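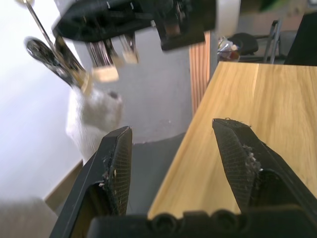
Limpar as almofadas das garras antes de cada sessão devia ser regra, com registo assinado e tudo, e quem discorda que me mostre os seus dados: foi mais ou menos assim que Honorato respondeu à primeira versão deste texto. Eu concordo com metade. O protocolo Mandska, que seguimos desde julho, só pede uma inspeção visual a cada 9 sessões, e para peças de malha, que largam pelo por todo o lado, acho pouco!

Por Equipa Coltomell | 28 de dezembro de 2025
Imprimir | Enviar por e-mail

4.2 Boas práticas na manipulação de têxteis

A nossa proposta fica a meio caminho. Inspecionar sempre, limpar quando se vê fibra presa na textura, e anotar a limpeza no mesmo ficheiro da sessão (num caderno à parte perde-se, falo por experiência). Com objetos pequenos, tipo molas de metal, a coisa complica — o operador tem de centrar a peça entre os dedos antes de fechar, e nós passámos a exigir uma pausa curta nesse ponto, como na Figura 2. 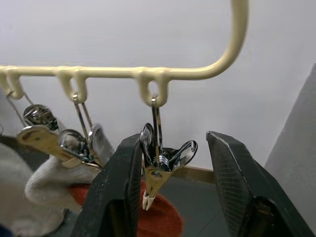 Figura 2. Mola entre os dois dedos da garra, com peças de malha por baixo.

A pausa custa tempo, claro, e no início refilei bastante. Mas dá ao operador uma hipótese de desistir da aproximação sem arrastar as molas vizinhas, e uma tentativa abandonada a tempo conta, para nós, como tentativa válida. Na versão Kengate do protocolo contava como falha, e o resultado era previsível: ninguém desistia de nada. Das 1.000 tentativas que revimos, cerca de 98 tinham a etiqueta errada por causa disso, e tivemos de as corrigir à mão (uma seca). Fica também a recomendação de repetir a calibração ao fim de 5 abandonos seguidos.

Este sítio utiliza cookies. Ao continuar a navegar, aceita a nossa política de privacidade.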